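The repair counter at Furkitz opens at ten, and on most mornings there is already a line. People bring in desktop towers, printers, a few laptops with cracked hinges. Many of the machines are old enough that the maker has stopped selling parts for them.

Furkitz is one of three independent shops left on the east side of Trargate. Ten years ago there were more. Rent pushed some out, and cheap new computers did the rest. The shops that stayed have lived on small jobs: a new power supply, a bigger drive, a fan that stopped turning. A standard checkup costs $42, and the fee comes off the bill if the customer goes ahead with the work.

Parts are the hard part. Sperling, a salvage dealer two towns over, buys retired office machines by the truckload and strips them. Its catalog lists some 200 kinds of used boards and processors. Orders placed by noon usually arrive within 72 hours, though last June a flood in the warehouse stopped everything for two weeks.

Not every repair makes sense. The shop turns down a job when the parts would cost more than half the price of a similar used computer, and it tells the customer so at the counter. Some people pay anyway. They have programs that won't run on anything newer, or they just like the machine they have.

Work that goes ahead carries a warranty of 5 months. Few customers come back to use it.

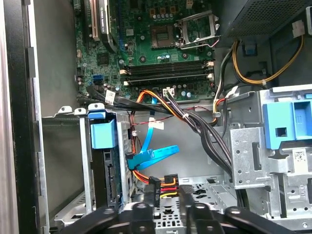

Priltik wrote to us that the half-price rule is too strict, and that a tower with a good case and a good power supply is worth fixing well past that point.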